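How to trim the start and the end of a recorded gripper demonstration

In this tutorial I explain how we cut the useless parts from a demonstration before it goes to training. By useless parts I mean the seconds when the operator has already pressed record but is still preparing something, and the seconds at the end when the tool is being put down. I wrote it for the new people in our group who use the Lumari toolkit, but the steps are the same if you keep your data in another format.

What you need before you begin

You need the raw recording folder, with the video, the gripper width log and the pose log. You need Lumari installed with the review window, and you need a text editor for the config file. A fast computer is not necessary. I do all of it on my old laptop, only the preview is a little slow.

Make a copy of the raw folder. Lumari does not write into the raw data, but my colleague Darius Petrauskas once had two paths the same in his config and lost an afternoon of work.

Step 1. Put all the logs on one clock

The video and the width log do not start at the same moment. Run the command

lumari align --in raw --out aligned

and wait until it prints the offset for each episode. A normal offset for our tools is a few milliseconds. If you see an offset bigger than 300 ms, do not continue with this episode. Open it, look at the first closing of the gripper, and compare it with the width curve by eye. When the curve moves before the fingers move, the offset has the wrong sign, and you can correct it in the file offsets.txt.

Step 2. Find the idle parts automatically

The trimming script looks at two signals. The first is the speed of the tool, which comes from the pose log. The second is the change of the gripper width. When both are below their limits for 15 frames one after another, the script marks the part as idle.

Open trim.cfg and write these lines:

idle_frames = 15
speed_limit = low
width_limit = low
keep_before = 8

The value keep_before says how many frames we keep before the first real movement. With zero, the policy starts in the middle of a motion and its first action is a jump. With 8 it was good for all our tasks until now.

Then run

lumari trim --in aligned --cfg trim.cfg --dry

The word dry means that nothing is cut yet. You get only a list with the proposed start and end of each episode.

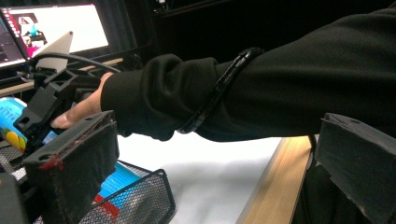 The automatic trim is not enough, and this step was missing in our first version of the guide. Speed and width tell you if the tool moves, but they do not tell you what is in front of the camera. For example, the view can have a bare hand reaching into a black device beyond the two gripper fingers, with the black sleeve coming in from the right side of the frame. A script that reads only speed and width has no information about this hand. If such frames stay in a training episode for a task where no hand should be present, the model can learn to connect the hand with the start of the task. For this reason we have a second filter, which is described in the next step.

Step 3. Add the hand filter

The hand filter is a small detector from our module Kosine. It gives one number for each frame, between 0 and 1, and a high number means that a hand is probably in view. Turn it on with

lumari trim --in aligned --cfg trim.cfg --hand kosine --dry

The detector is weaker with gloves and with long sleeves that cover the fingers. Triin Mets made a list of such difficult cases, it is in the docs folder under "hands". Please add yours when you find one.

If your task is a handover, leave this filter off. There the hand belongs to the task.

Step 4. Check in the review window

Open the review window and go through the proposed cuts. Press S to move the start, E to move the end, and X to reject the episode. I check up to 3 episodes per minute, and Ilze is much faster than me.

Look especially at the last frames. It often happens that the object is already released but the fingers are still opening. Keep this opening complete.

Step 5. Write the result

Run the same command without the word dry:

lumari trim --in aligned --cfg trim.cfg --hand kosine --out trimmed

Your changes from the review window are used automatically. Save trim.cfg together with the trimmed folder, so that another person can repeat the cut later.

If you get the error "empty episode", your speed limit is too high and the whole recording was marked as idle. Change speed_limit to very_low and repeat from step 2.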